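Join Us at the Grikville Community Bakehouse — Part-Time Morning Baker Wanted

Posted June 13, 2021

The Grikville Community Bakehouse is looking for a part-time baker to join our morning crew, and we would love to hear from you even if you have never worked in a commercial kitchen before. We have been baking bread for the town out of the old feed store on Pokel Road for quite a few years now, and in that time we have taught schoolteachers, bus drivers, new parents and one retired dentist how to shape a decent loaf. If you like getting up early (and we do mean early!) and you don't mind flour in your hair, please keep reading.

What we bake

Most of what leaves our ovens is plain, honest bread. Our biggest seller is the Danow, a round rye and wheat loaf with a thick crust that goes to the two grocery stores, the high school cafeteria and a long list of regulars who pick theirs up at the side door. We make about 600 of them in an ordinary week, along with 200 sandwich loaves and however many cinnamon rolls we have the energy for. In January we also bake the little seeded buns that people here call Ki buns, and everything gets rather busy and loud for a couple of weeks.

What the job is like

The shift starts at 5 in the morning and ends before noon, four days a week. You would begin by dividing and shaping the dough that was mixed the evening before, then move over to loading and unloading the deck oven once the first loaves are ready to go in. After that comes packing, a proper sit-down breakfast together (eggs, usually, and whatever bread came out a funny shape), and then cleaning up and mixing for the next day. We switch jobs around so that the same person isn't stuck on dishes all week, and so that everyone gets to know the oven, which has its moods and runs hotter on the left.

You will be on your feet a good deal, and you will need to lift flour sacks, though there is always someone to take the other end. We do most of our shaping by hand, and you will get plenty of practice at it before anyone expects you to be quick.
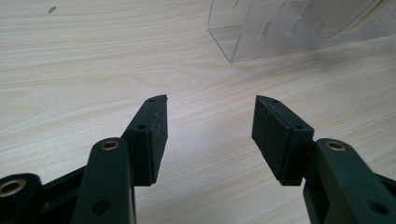 Who we are hoping to find

Somebody steady and friendly who shows up on time. Experience is welcome, and so is none at all. We care more that you can keep going cheerfully through a long tray of rolls, tell us when something went wrong with a batch, and say good morning to the people at the side door, some of whom like to chat. You should be 18 or older and able to get yourself here before the buses start running. There is parking behind the building and a covered rack for bikes.

Pay and the rest of it

The pay is $630 a week before taxes, the same for every baker on the morning crew once the first month is over. You also get paid time off, your breakfast, an apron and as much bread as your household can reasonably eat — more than that, if you have hungry neighbors. We close for a full week in the summer, and everyone is paid for it.

How to apply

Write us a letter, or come by the side door any baking day after ten and ask for an application. Tell us a little about yourself, what work you have done, and what you like to eat. A résumé is fine if you have one handy. We will invite a few people to come in for a paid trial morning, so you can see whether the hours suit you, and we will get back to everyone who writes, one way or the other.

Grikville Community Bakehouse, Pokel Road, Grikville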